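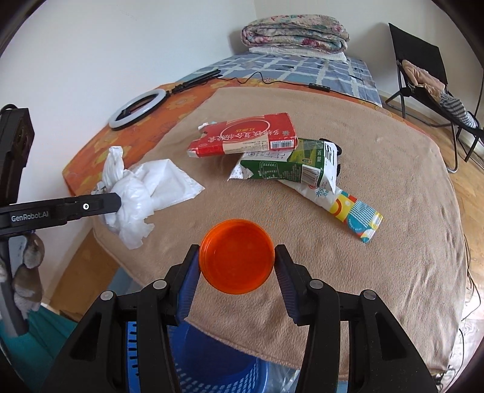 The letter from Prusurance was addressed to the late Glória Guerreiro, which Glória read standing up, eating toast.

It regretted her passing. It valued her 20 years of loyalty. It also noted that her July premium was overdue, and that death did not pause the billing cycle.

She called the number. After two transfers she reached a woman named Fionnuala Keogh, who had the voice of somebody reading from a laminated card.

"I'm so sorry for your loss," Fionnuala said.

"It's me. I'm the loss."

Typing. "And your relationship to the deceased?"

"Close," said Glória. "We've had our differences."

Fionnuala said the file could be reopened if the policyholder came to the Dremgate office in person with a photo ID and a copy of the death certificate. Glória asked how she was supposed to get one of those. Fionnuala said most people's families handled it.

"What happens if I stay dead?"

More typing, and a long stretch of flute music.

"Then there's a payout," Fionnuala said. "To a Mitra Rashti."

Mitra lived next door and had borrowed Glória's good casserole dish three winters ago. Glória looked out the window. Mitra was in her driveway, walking slowly around a new car.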